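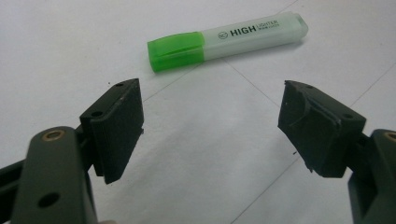 Green highlighter on a white tabletop. Bring whatever color you like.

Readers wanted: does highlighting do anything at all?

Call for participants, Prilano Reading Study

Most of us were taught to study with a marker in one hand. You read the chapter, you color in the parts that seem to matter, and you come away feeling that some work got done. Whether anything stays in your head afterward is another question, and I have never been satisfied with the answers I get when I ask it. Teachers tell me it works because their good students do it. Their good students also eat breakfast.

I am looking for 66 adults to help me find out, or at least to help me be less wrong. My name is Polyxeni Sarantis and I run the reading study at Prilano, a small adult education center over the old Clutia shoe store. We teach people who are going back to school after a long time away, and we hand out a lot of study advice. I would like to know which parts of it deserve to be handed out.

What you would do

You come in for two sessions, a week apart. At the first, you read three articles of ordinary difficulty. One is on the history of canal locks, one on how bread goes stale, and one on a land dispute you will not have heard of. You mark up one of them, take notes on another by hand, and simply read the third twice. We decide which gets which treatment. Please don't ask to swap, even if you hate canals.

At the second session you answer written questions on all three. You won't have the articles or your notes in front of you. Then you tell us which method you think worked best, before you see your score. I care about that last part more than the rest. My suspicion is that people are poor judges of their own studying, and I include myself.

The first session takes 2 hours with a break. The second is shorter, and you can leave when you finish.

What we pay

You get $300 for completing both sessions, paid by check when you hand in the second set of answers. If you come to the first and skip the second, you get bus fare and my disappointment. Edvin Løken in the front office handles the checks and will need a mailing address.

Who can apply

You should be 18 or older and comfortable reading English for an hour at a stretch. You do not need a degree. If you finished school last spring, fine, and if you finished it decades ago, even better, because we are short on those people. Reading glasses are fine. If you need large print, say so when you apply and you will have it.

We can't take current Prilano students, people who teach reading for a living, or anyone who took part in the pilot Ekua Eshun ran for us. The articles are the same ones.

What this study will not do

It will not improve your memory. It will not tell you what kind of learner you are. Several applicants last time wanted to know if they were "visual," and I had to tell them I don't put much stock in the idea. Nor will you get a certificate, an app, or a list of tips.

It is also a small study. The articles run 600 words each, which is nothing like a semester of biology, and a week is nothing like the wait before a final. If anybody quotes our results as proof that highlighters are useless, or wonderful, they will have skipped that paragraph of the report. I expect somebody will.

Your answers are stored under a number, without your name. Alasdair Ogilvie scores them and won't know which article you marked up. Anyone who takes part can have a copy of the results, including if they come out dull.

Where and when

Sessions are held in the upstairs classroom on MacRitchie Street during August, starting at 10 a.m. or 6 p.m. There are stairs and no elevator. If that rules you out, ask Nives Bianchini about the ground-floor room at the Flutberg branch, where she is running a few morning sessions.

How to apply

Write to the front office or stop by and fill out the one-page form. Give us your age, the last kind of school you attended, and which start time you can make for both weeks. Also tell us in a sentence or two how you usually study, or used to. "I didn't" is an acceptable answer and a fairly common one.

We will reply to everybody, including the people we can't use. Places are filled in the order forms come in, except that we hold some back for older readers.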